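Section 4. Preparing Balloons for Table and Room Displays

This section applies to the Ploltura decorating set and to loose balloons purchased separately for use with the Stondetti display frame. Read all steps before opening the balloon packets.

4.1 Work surface

1. Clear a table large enough to hold at least two inflated balloons side by side. A dark or plain surface is preferred, as pale balloons and small fittings are easier to find against it.
2. Wipe the surface and let it dry. Grit, crumbs and staples are the most common cause of early bursting.
3. Remove rings, bracelets and any other item with a sharp edge.

CAUTION: Uninflated and broken balloons are a choking hazard for children under eight years of age. Keep packets closed when not in use and discard broken pieces at once.

4.2 Inflation

4. Stretch each balloon lengthwise two or three times before inflating it.
5. Fit the neck over the nozzle of the Grarnar hand pump and hold it in place with the thumb and forefinger. Do not inflate by mouth.
6. Pump slowly until the balloon is firm but still gives under light pressure. Stop before the neck begins to swell.
7. Pinch the neck closed, remove the balloon from the nozzle, and knot it. Leave enough of the neck below the knot to attach a tie.

NOTE: Balloons filled in a cool room will expand when moved to a warm one. Fill them slightly less in February and other cold months.

4.3 Handling small pieces over the balloon

Ties, tabs and other light fittings should be held with the fingertips and brought to the balloon from above. Let the balloon rest on the table during this work – it should not be squeezed between the forearms or held against the body.
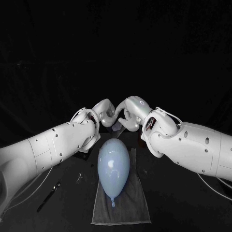 Figure 4-2. Small, thin piece held between two hands above an inflated pale blue balloon.

8. Hold the piece lightly with both hands and check it for burrs or sharp corners.
9. Lower it toward the balloon without pressing the surface. If the balloon rolls, lift the piece clear and steady the balloon before continuing.
10. Attach ties at the neck only. Adhesive tabs may be placed on the side, but cannot be removed without risk of bursting.

4.4 Storage before display

Store finished balloons away from lamps, heaters and direct sunlight. A Woldemariam storage bag of the large size holds roughly 67 balloons; do not overfill it or tie it tightly. Balloons should be mounted on the same day they are inflated.

For replacement ties, quote part number 212 when ordering.

Section revised 11/07/2019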